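Do you have to wear the sponsor's sash for the whole evening at a regional heat?
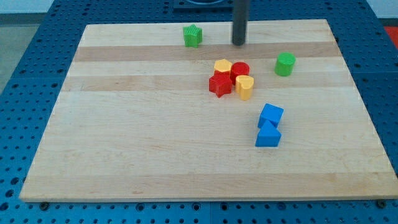
Page 3 of 16

Posted in Pageants, Heats and Finals

Szu-yu Mak
Hi all, first time posting so be gentle! I've got through to the Nondholm heat in February and I'm a bit confused by the paperwork. My local sponsor is Perer (they do alterations and dry cleaning, lovely people) and they've had a sash made with their name on it. The welcome letter says contestants wear "the heat sash" from 6pm until the crowning. Then the second sheet says sponsors' names "may be displayed on the sash during the opening walk". So is that one sash or two? And do I keep it on over the evening gown? Mine has beading all down the left shoulder and I can already tell it's going to snag. I paid a 70 pound entry fee and I don't want marks knocked off for something daft. I've emailed twice and had the same automatic reply both times.

Zetmont
Two sashes. I did Nondholm the year before last and had exactly the same muddle. You wear your sponsor one for the opening walk and the group photo, then you hand it in at the side table and they give you the plain white one with your town on it. That one stays on for daywear and the interview. For evening gown we all took them off, and they only went back on for the line-up at the end. I can't swear they haven't changed it, there's a new stage manager I think, but the letter sounds word for word like mine.

On the beading – pin from the inside, and put a bit of felt behind the pin. I used a little gold safety pin straight through the satin and it left a hole that my sponsor was quite sniffy about. Wear it on the other shoulder in rehearsal if you like, but on the night they want everybody's going the same way, right shoulder to left hip. Oh, and take your own pins! There were 44 of us in one changing room and the box was empty by half past five.

Your interview is only 30 seconds at the microphone at that stage, by the way, so don't learn a great long speech like I did. Good luck, it's a really friendly one.

Um
just wear it the whole time, why would they mark you down for wearing a sash

Szu-yu Mak
Thank you Zetmont, that's so helpful! Right shoulder to left hip means the pin misses most of the beading, only the hip end to worry about now. Off to find some felt. I'll ring the venue about the evening gown bit just in case – there's a number on the back of the letter that I hadn't spotted.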